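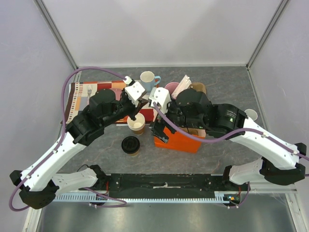 Oldřich Kováčik fan club: frequently asked questions

Print this page | E-mail this page

These are the questions that come in most often through the contact form. Please look through them before writing to us. Membership questions are first, then autographs, screenings and set visits, and the personal questions are towards the end.

Is this the official fan club?

Yes. The club is called Fostari and is recognised by Oldřich Kováčik and by his agents, Sastach. We run the membership list, the members' magazine and the ticket draws for screenings. We do not manage his work and we do not employ him. There are several fan accounts on social media which use his name and photograph. Some are very good, but none of them are run by us, and we can't help with anything you have bought or arranged through them.

What does membership include?

You get the members' magazine twice a year, entry to the ticket draws, access to the message board and one signed photograph in your first year. Each magazine has 48 pages. It comes out in spring and in October, by post if you chose paper membership and as a download if you didn't.

Can I join if I live abroad?

Yes. Membership costs the same wherever you live, but paper members outside Europe pay extra for postage. The amount is shown before you confirm. Magazines sent overseas can take up to five weeks, so please allow for that before reporting one missing.

Is there a limit on numbers?

Yes, the club is capped at 2,000 members. We put the cap in when the second series of Matoušek was shown and applications came in faster than we could answer them. If the club is full you can join the waiting list, which costs nothing. Places usually come up in the month after renewals are due. You will get an e-mail when it is your turn and you have 14 days to take the place.

I have been on the waiting list for months. Have I been forgotten?

Probably not. You can check your position by logging in and choosing "My application". If it shows no position at all, write to us with the e-mail address you used. The usual cause is a second application made under a different address, which the system holds back as a duplicate.

How old do I have to be?

Anyone over 16 can join alone. Under 16, a parent or guardian has to fill in the form and the account is in their name. The message board is for over-16s only.

How do I get an autograph?

Members get one signed photograph in their first year and don't need to ask for it. After that, or if you are not a member, send a stamped envelope to the Sastach office with a short note saying what name you would like on it. He signs in batches when he is between jobs. The last batch was 213 photographs, and some of those people had waited since the winter. If he is filming, nothing will go out until he is back.

Will he sign something I send in?

No, please don't send posters, DVDs, books or clothing. Sastach cannot store them and cannot promise to return them. He will usually sign one item per person at a screening if there is time.

Is the signature real?

The photographs we send are signed by hand. The postcards sold at cinemas during the run of Sernitz had a printed signature, and this was stated on the back. We are sometimes asked to look at signatures bought online. We don't do this. We have no expert, and we don't want to be brought into a dispute between a buyer and a seller.

Can I send him a present?

Letters and drawings are welcome. Food, drink, flowers, jewellery and money are not accepted and will be returned if there is a return address. If you want to mark his birthday, members usually get together on the message board and make a donation in his name. The charity changes each year and is chosen by a vote of members.

Will he answer my letter?

He reads his post but rarely writes back personally. Some letters are printed in the magazine with a reply from him. If you do not want yours considered for this, write "not for print" at the top.

How do the ticket draws work?

When there is a members' screening, we send an e-mail with a closing date. You click the link to enter. The names are drawn the day after closing and everybody who entered gets an answer, whether they have a seat or not. Each winner can bring one guest. The room we normally use holds 151 people, and part of the front row is kept for cast and crew.

I won a ticket but can't go. Can I give it to a friend?

Only if the friend is also a member. Otherwise tell us and we will offer it to the next name drawn. Tickets that have been sold on are cancelled at the door. This has happened twice – in both cases the buyer had paid a good deal of money and was not let in.

What time should I arrive?

Doors open at 6.30 pm and the film starts at 7.15 pm. Seats are not held after the film starts. If there is a question session afterwards it lasts 30 minutes or so, and we do try to finish in time for the last trains.

Can I take photographs at a screening?

Before and after the film, yes. During the film and during the question session, no. We have our own photographer for the question session and the pictures go on the members' pages within a few days.

Can I visit the set?

No. Set visits are a matter for the production company, and we have never been able to arrange them. Please don't believe anyone who offers to sell you one. If you come across filming in the street you are free to watch from behind the barriers, but please don't post the location while work is still going on. During the third series of Matoušek one scene had to be moved to another town after the address was shared, and the original street was not used again.

Can I be an extra?

We don't handle casting. Extras are found through agencies and you would need to register with one. Being a member of the club makes no difference.

Will there be another series of Matoušek?

We don't know. The third series was announced as the last at the time, and he has said in the magazine that he would read a new script if one were written. When there is something definite, members will have an e-mail the same day as the press.

Where can I watch Sernitz with English subtitles?

The DVD has English and German subtitles. The version shown on television did not. Streaming rights differ from one country to the next and change often, so we have stopped keeping a list. The message board has a thread where members post what is available where they live.

Is it true that he was replaced in Sernitz?

No. He was cast from the start. The story comes from an early cast list which had another actor's name against his part, and it was corrected before filming began. He did use a double for the riding scenes, which he has talked about openly.

Is he married? Is he seeing anyone?

He doesn't discuss this in interviews and we don't discuss it here. We are asked every time he is photographed at a dinner or an opening with someone from the cast. We have no more information than you do, and if we had, we would not pass it on. Threads on the message board about his relationships are closed, and members who post pictures of his family are removed without a refund.

A magazine has printed something about him that I think is untrue. Should I tell you?

You can send us the link or the page and we will forward it to Sastach. They decide whether to reply. Most of the time they don't, and it doesn't mean the story is true. Please do not write to the journalist on behalf of the club.

Someone has contacted me online saying they are him. What should I do?

Stop replying and don't send money. He has one public account, which is linked from our front page, and he does not send private messages to fans from it. He will never ask you to pay for a meeting, a membership card or a phone call. Keep copies of the messages, report the account to the site it is on, and if you have already paid, speak to your bank as soon as possible. Then let us know the account name so that we can warn other members.

I write for a newspaper or a website. How do I ask for an interview?

Contact Sastach directly. We don't pass on interview requests and we don't give comments for articles. Student journalists and school magazines are welcome to write to us, and we can sometimes get a few written questions answered. Allow at least a month.

Can I use your photographs on my own site?

Photographs from the public pages may be used on non-commercial fan sites if you credit Fostari and the photographer. Photographs from the members' pages may not be copied. Film stills belong to the production companies and we can't give permission for those.

How do I renew?

We send a reminder a month before your membership ends and another a week before. Log in and choose "Renew". If you let it lapse by more than 30 days your place goes to the waiting list and you will have to apply again.

Can I have a refund?

Within 14 days of joining, yes, in full. After that we don't give refunds, but we can move your membership to another person in the same household if you ask us in writing.

My magazine has not arrived.

First check that the address in your account is up to date, including the flat number. If it is right and three weeks have passed since we said it was posted (five weeks outside Europe), use the contact form and choose "Magazine". We will send another copy if we have any left, or a download if we don't.

How do I contact you?

Use the contact form and pick the subject that fits best. We aim to reply within five working days, a little longer in October when the magazine goes out. We don't have a telephone number for members.

Print this page | E-mail this page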